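How to Fold a T-shirt, and Why It Wants to Fall Down Again

Have you ever looked for your favourite T-shirt in the morning and found it at the bottom of a big heap, full of creases? Then this page is for you. We will learn how clothes get their creases, how to fold a T-shirt, and how to build a stack that stands.

You don't need a special table for folding. A bed is very good for this work. It is wide, it is soft, and you can walk along the side of it. First pull the bedspread straight with your hands. Then put your T-shirt on it and take hold of one corner, like here, where the shirt has little dark dots and the words "miu miu" on it.

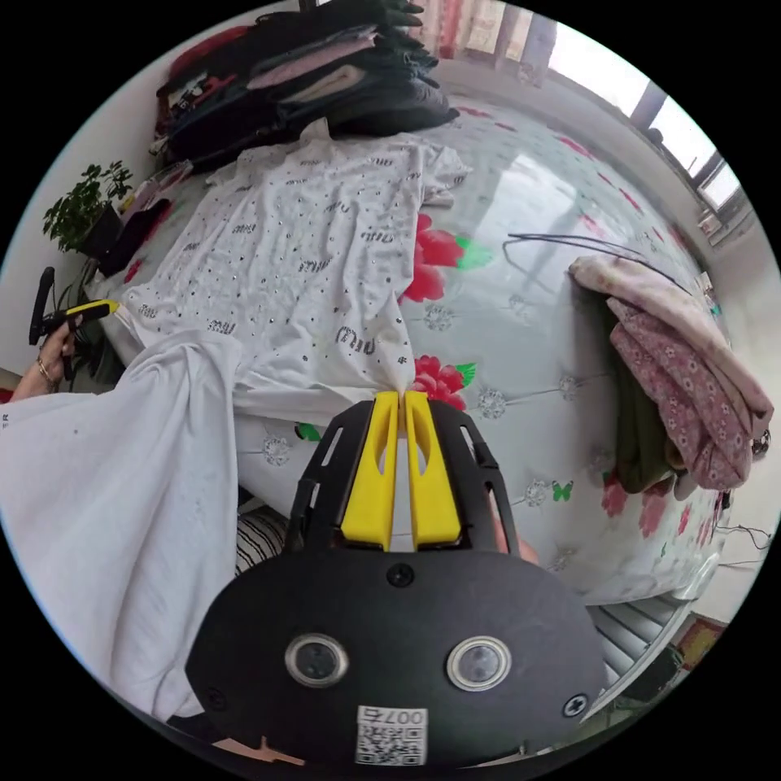
Mavwood Young Explainers Club, Home Science Group

Let us start with a question: what is a crease? Cloth is made of threads, and every thread is made of very thin fibres. When you bend the cloth and something heavy lies on it, the fibres stay in the bent position for a long time. After this they do not want to go back. It is the same when you sleep with your hair under your cheek and in the morning it points to the side!

A fold is also a bend, of course. But a fold is a bend that you choose yourself. It goes in a straight line, and the cloth on both sides of it is flat. In a heap the cloth is bent in many places, and you did not choose any of them.

Now we fold. Our folding way has 3 steps, and Dario Donati from our group teaches it to all the new members.

Step 1. Lay the T-shirt with its front down. Stroke it flat from the middle to the outside.

Step 2. Take one side and fold it to the middle of the back. The sleeve comes with it. Fold the sleeve back so that it does not stick out. Do the same with the other side. Now you have a long shape like a scarf.

Step 3. Take the bottom and bring it up to the collar. If the shirt is big, fold it one more time. Turn it over, and the picture on the shirt looks at you.

The first time it will maybe look a little crooked. This does not matter. Unfold it and try again, a T-shirt has a lot of patience.

When you have many clothes, make some order before you fold. You can put black and grey things in one place and thin blankets or quilts in another place. On a big bed there is enough room for this, and you can still find the pillow.

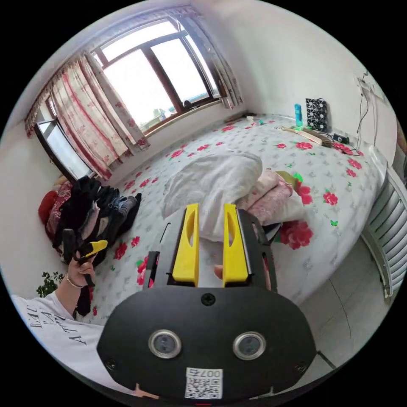
A heap of black, grey and white clothes on the left, and a folded pink quilt with flowers on the right.

Why do we fold the big things first? A stack of clothes is a little bit like a tower of building blocks, only the blocks are soft. The wide and heavy pieces should go at the bottom. Jeans and jumpers are good for this. The small and light pieces go on the top. If you do it in the other way, the heavy jumper presses on the small shirt, the small shirt slips, and the tower goes over.

There is a second secret. Look at the side of a folded T-shirt. One side is thick and round, where the fold is, and the opposite side is thinner, where you see the edges. When all the thick sides are on the left, the stack grows higher on the left and begins to lean. So turn every second piece around. Thomas Parisi tried this with 16 T-shirts on the floor of our club room, and his stack stood until it was time to go home.

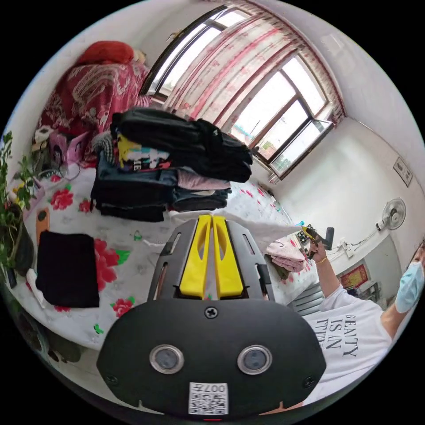 Some clothes are more difficult than others. Smooth sports shirts slide away from each other, because their threads are very slippery. Cotton is easier. Its surface has tiny hairs which you can feel with your finger, and these hairs hold a little bit to the next piece. We call this friction. Without friction you could not make a stack of clothes at all, and your socks would not stay on your feet.

Small things such as socks or a little cloth don't need to go in the stack. Put them at the edge of the bed, and when the big pieces are ready, you can put the small ones together in a drawer. 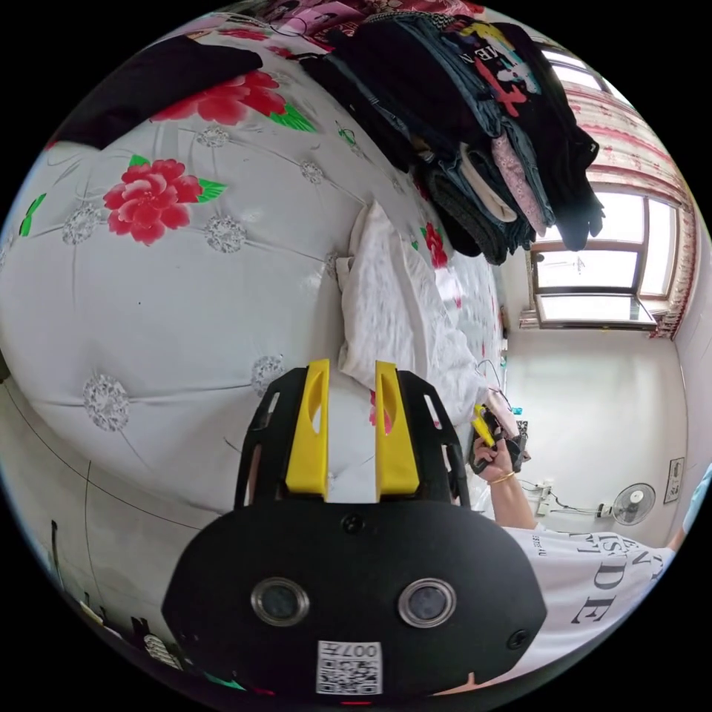 And how do you get a shirt from the middle of the stack? Do not pull it! Put one hand flat under the clothes which are above your shirt, lift them up a little, and take the shirt out with the other hand. Then let the upper part come down slowly.

Try it at home

Fold 7 T-shirts and make a stack with all the thick sides on the left. Look at it from the front. Now make it again and turn every second shirt. Which stack is straighter? Draw both of them in your notebook and write the name of the force that stops the shirts from sliding.

Words to remember

Fibre: a very thin hair from which thread is made.
Crease: a line in the cloth where it was bent and pressed.
Friction: the force that makes it harder for two things to slide on each other.

16 shares
3 comments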